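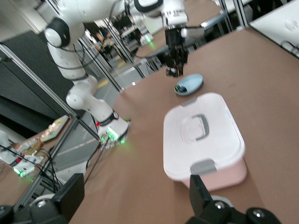 Weekend Kitchen Assistant, Part Time

Gebretsadik Community Kitchen, Wernesmont

We are hiring a part-time kitchen assistant to help prepare and pack meals at our Wernesmont site. The kitchen cooks about 200 meals each weekend for older residents and for families referred to us by local schools. You would join a team of 6 and report to the kitchen manager, Eyerusalem Kassa.

What you will do

Wash, peel and chop vegetables
Portion cooked food into containers and label each one with the dish and date
Check the allergen sheet before anything leaves the kitchen
Load the van for the Pesham route
Clean work surfaces, sinks and floors at the end of the shift
Write down fridge and freezer temperatures in the log

Hours and pay

Shifts are in the morning and run until the lunch deliveries have gone out. You would work two shifts a week, both on the weekend. Pay is hourly and goes out every other week. There is a $500 bonus after your first full year. Staff eat lunch free on the days they work.

What we are looking for

You do not need restaurant experience. Home cooking for a large family counts, so please tell us about it. You must be able to stand for most of a shift and lift a full stockpot with help. A food handler card is required by the end of your first month, and we pay the course fee. Amharic, Farsi or Hungarian is useful on deliveries but not required.

You must be 18 or older. The van is driven by Nahom Gashaw, so a driver's license is not needed.

How to apply

Send a short letter or a resume to Zsófia Balogh at the kitchen office, or drop it off at the front desk during serving hours. Include the names of 2 people we can call. They can be former employers, teachers, neighbors or anyone who has seen you work, but not relatives.

Applications close 12/06/2023. We will call everyone we want to meet, and each person we meet will be asked to do a paid trial shift. The start date is in February.

If you applied last year and did not get a place, you are welcome to apply again. Please send a new letter, as we do not keep old ones.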